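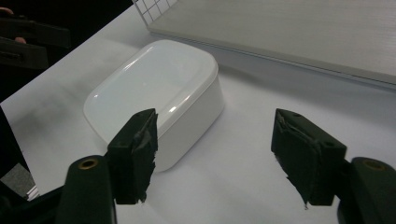 Taped finger pads

Taped finger pads are gripper fingers whose inner faces have been covered with a soft pad and then wrapped in tape, so that a two-fingered gripper can hold smooth things without dropping them. They turn up mostly on hand-held grippers, the sort you squeeze yourself while a camera looks down over your knuckles, but people put them on proper arms as well. I've kept this entry going for the Stustside workshop pages for a good while now, and I'm afraid it shows (sorry, I have opinions about tape).

Other names

Wrapped pads, tape jaws, and at our place just "the scruffies". A-yeong Moon calls them bandages, and I've started doing it too.

How they're made

You start with a plain finger, usually a black block with a couple of screw holes through the top. On goes a strip of foam or rubber, and then the tape goes round, pulled snug but not so tight that it squashes the padding flat. Cloth tape grips best and frays worst. Electrical tape looks lovely for a morning and then creeps sideways until you've got a sticky ridge down one edge. I've tried double-sided tape underneath to stop the creeping and it helps a bit, though getting it off again is a horrible job and you'll want a hairdryer.

The fingers themselves bolt to posts. Ours have brass threaded inserts, and I'd urge anybody starting out to do the same – we ran bare plastic threads before that and stripped 2 of them in one February.

What they're good at

Glossy plastic, mainly. A white lidded tub with rounded corners is my favourite test piece, because it's slippery, it has no handy edges to hook behind, and if you set it down at an angle you have to turn your wrist to meet it properly. Come at it square to the table and one finger touches a corner before the other has touched anything, and the tub swivels away from you. With bare fingers I find that maddening. With taped ones the tub tends to swing itself round into line as you close, which feels a little bit like cheating!

They're also kind to lids. A hard finger will ride up under a rim and pop it off, whereas a soft one spreads along the wall and mostly leaves the lid alone.

What they're bad at

Anything thin. A flat board lying on the table is hopeless, as the padding rounds over at the tip and simply slides up the edge. Paper is worse. And they're rotten with anything oily, which the tape soaks up and then hands on to every object after it.

Wear

Fraying starts at the lower tip, where the finger brushes the table, and then works up the side. Loose strips aren't a disaster in themselves. I've had good sessions with pads that looked as if a dog had been at them. The trouble comes when a strip folds under and gets between the pad and the object, and your grip changes from one go to the next. It can also dangle into the camera's view, and that matters a good deal if somebody is going to use the pictures later.

My habit is to snip the long bits and carry on until the padding shows through, then rewrap both fingers together. Doing only one gives you a lopsided squeeze.

The Stustside comparison

We ran three finger sets against each other on the same hand-held tool: bare fingers, the moulded silicone Lema tips, and taped pads. There were 119 tries altogether, nearly all on tubs and boxes. Bare fingers dropped or spun the thing 41 times. The Lema tips did it 18 times. I'd love to give a tidy figure for the taped pads, but we changed the tape partway through and A-yeong (quite rightly) wouldn't let me add the two halves together. My own feeling is that they sat close to the Lema tips while fresh and slid back as they wore.

We meant to include the Gukberg fingers, the ones with the little ribs, and they came with the wrong hole spacing. They're still in the drawer.

Lighting and the camera

White tub, white table, ceiling lights overhead: it's a hard combination for a camera. You get bright streaks on the lid, and the side wall in shade is sometimes the only bit that stands out from the tabletop. Black tape is a real help here, as it doesn't glare much and you can tell where the finger ends. I did once use white tape because it was what we had. Don't.

See also

Kong wrist mount; Silicone tips; Threaded inserts; Tape, removing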